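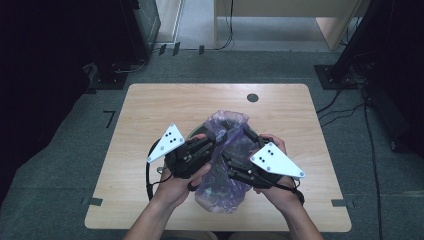
How do I keep a thin plastic bag twisted shut over a bowl without tying a knot in it?

Twist the neck all in one direction, fold the twisted part over on itself, and put the tie around both layers. A twist with nothing holding it will relax, especially with a slippery bag.

Ticket 121
Subject: bags keep coming undone on the bowls
Product: Brirnurar thin bags, purple, carton of 2000
Status: closed by customer

Opened, 9:40 am

Hi there! I bought a carton of your thin purple bags in June for bagging up bowls. We have a little kitchenware shop in Jedirholm and every bowl goes home in its own bag, then into a paper carrier. The bowls are the Menine ones, the dark round ones, medium size. I put the bowl in, gather up the top, twist it, set it down, and by the time I've reached for the next bowl the first bag has opened itself up again like a flower. It's driving me a bit nuts.

The old bags (clear, different maker, I threw out the carton so I can't tell you which) stayed twisted pretty well. I like yours better otherwise, they're a lovely color and you can still sort of see what's inside. Is this batch more slippery than it should be, or am I doing something wrong?

Reply from Brirnurar support, 10:25 am

Thanks for getting in touch. Could you tell us how much bag is left above the rim once the bowl is sitting at the bottom, and whether you are using any tie or clip? Please also check the size printed on the inner pack. The medium and the small look very much alike when folded.

Customer, 11:05 am

Okay, I went and measured. With the bowl pushed right down I have two inches of bag above the rim if I pull it up straight, and less than that once I gather it in. No tie. I never needed one before, so I never bought any.

And, um, the inner pack says small. The carton label says medium. So that's probably a clue! I opened a second inner pack to be sure and that one says small too. I haven't gone through all of them because they're under a stack of Brandão trays and I'd have to move the lot.

Reply from Brirnurar support, 11:30 am

That does sound like a packing mix-up on our side. Two inches is too short for a twist to hold on a bowl that wide. We can exchange the carton. While you wait, please try the following with the bags you have:

Put the bowl in upside down, so the narrow end is toward the opening.
Press the air out before gathering.
Twist three full turns, fold the neck over, and fasten with a paper tie or a rubber band.

Customer, 12:50 pm

Right, I tried it over lunch and took notes, so here's the whole saga.

Bowl right way up, air pressed out, twist only. Came undone. Slower than before, but it did.

Bowl right way up, three turns, folded over, rubber band. I could hardly get the band on, there's so little neck to grab. Held, but the plastic was stretched so tight over the rim that I didn't trust it and I took it off again.

Bowl upside down, twist only. Much better! You gain a surprising amount of bag that way, because the foot is so much narrower than the rim. It still loosened when I slid it across the table, though.

Bowl upside down, three turns, folded, rubber band. Solid. I picked it up by the neck and carried it to the counter and back. I wouldn't hand it to a customer and tell them to swing it, but for going into a carrier it's fine.

One thing I noticed — I turn the bag with my right hand and the bowl tends to spin along with it, so half my twist was never a twist in the first place. If I hold the bag lower down with my left hand, just above the bowl, and only turn the top, it goes much tighter. I suspect I've been doing that wrong for years and the old bags were forgiving.

I did 17 bowls that way before the afternoon got busy and only one needed doing over, and that was a cheap rubber band snapping.

I'd still like the exchange please, because upside down looks a little odd when you're wrapping a gift. Do I need to send back the packs I've opened?

Reply from Brirnurar support, 2:15 pm

Please keep the opened packs. Return only the sealed ones in the original carton. A label will be included with the replacement. We have also added a bundle of paper ties to your order at no charge.

Customer, later that month

The new carton came and these are properly medium, I checked the inner packs before I signed for anything! Same bowl, right way up, and there's enough neck to get hold of with my whole hand. With a paper tie it stays put. Without one it still relaxes a little if it sits on the shelf overnight, so I'm using the ties for everything now. They look neater than rubber bands anyway.

I kept the small ones for the dessert bowls and the salt dishes, and they fit those nicely. The Brandão trays don't go in either size, but that's another ticket — do you make anything long and flat?

Closing this one. Thank you for the ties!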